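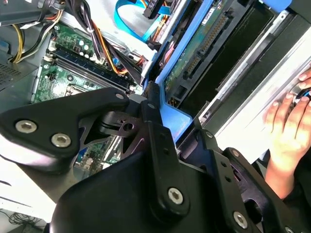

Last changed: May 1, 2025

Bench notes, desktop teardown, unit 8

Second tower from the Livska lot. Side panel off, case opened on the bench. Green board, navy memory slots with pale latches, metal retention frame at the processor socket. Asset sticker on the outside reads 3597, matches the sheet. The sheet has it down as a Drestetti office build, no service entries after October.

Cleaning first. Short bursts of air from the grille side outward, can held upright. Did the vent grille twice, then a soft brush between the memory slots and over the capacitors near the top of the board. Looked at the capacitor tops with the lamp: all flat, no residue. Will check again after the load test.

Memory: opened the latches, wiped the contacts with alcohol, let them dry, reseated. One latch is stiffer than the others and needs a push from the side — do not force it down from the top. First power-on gave no display. Reseated the sticks again, one at a time, and got a normal boot with four.

Power wiring: the yellow and black bundle at the top corner sits close to the case panel. Moved it back and put one tie on it, not tight. Supply is the Histus 400 W unit. Idle readings on the 12 V line were within limits. No reading under load yet.

Left alone for now: the processor and its retention frame. The paste order from Rao has not arrived and there is no point lifting anything until it does. The light-blue connector further down is not on the board sheet we have. Need the correct revision before plugging anything into it.

Open items
Load test, around two hours, log the supply voltage
Paste
Board sheet, correct revision
Side panel screws are in the small tin, lid marked 8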